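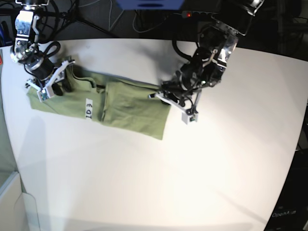 The woman who runs Todia, the clothing repair shop at the bottom of the market street in Bilen, has a rule about the kettle. It goes on before anyone shows her what they've brought in. "People are embarrassed," she says. "They come through the door holding a sweater behind their back like a bad report card. Give them tea first and then they'll show you the hole."

I went in with a hole of my own (left elbow, favorite cardigan) and stayed for most of an afternoon. I could have stayed a week! The shop is one narrow room with a cutting table, a wall of thread sorted by color, and a drawer of buttons so heavy that it takes both hands to open.

She learned to sew in Rollen, where her grandmother took in work from the whole valley. "Farm clothes, mostly. Knees and seats. She never matched the patch to the pants, she used whatever was strong, and I thought that was how all pants looked until I went to school."

Before Todia she spent years in an office, doing invoices for a window company and mending for her coworkers at lunch. When the old key-cutting place came up for rent she took it in March, with 2 machines and no sign. The sign took until summer. Her first paying job was a zipper on a tent bag, and she still remembers that it was a terrible zipper.

She writes every repair down in a ledger, and last year's came to 2,154. Of those, 1,424 were what she calls ordinary clothes: T-shirts, jeans, school pants, the things people are most likely to throw out. This is the part that gets her talking fastest. "Anybody will fix a good coat. A coat is easy to love. But a T-shirt you've had for ten years, that's soft in exactly the right way -- you can't buy that. You'd have to wear a new one for ten years."

So what goes wrong with a T-shirt? Underarm seams, she says right away, and then those tiny holes at the front, just above the belt. She blames jeans buttons and kitchen counters. Her fix for the tiny ones is a scrap of light iron-on knit behind the hole and a few stitches in a single strand of thread, pulled much looser than you'd think. "Everyone pulls too tight. Then it puckers and they say they can't sew. They can sew! They just need to let go of the thread a little."

She teaches that stitch at her evening table, which fills up early in winter. Beginners start on a sock stretched over a jar lid. She's firm about washing things before mending them, and she'd like it known that a hem done with fabric glue is going to cost you extra, as she has to pick all of it out.

Her favorite repair of the year was a Matei work jacket, an old one with the corduroy collar, that had been chewed by a goat. She rebuilt the pocket from the inside of the other pocket and is still pleased about it. The owner wanted the tooth marks on the cuff left alone, so she stitched around them in orange.

My cardigan, meanwhile, got a darn in mustard yellow. I'd asked for something that wouldn't show. She held up the gray, then the mustard, then the gray again, and waited for me to come around, and it took up to a minute. I've worn it every day since.

Todia is open from ten in the morning, and the kettle is usually on by five past.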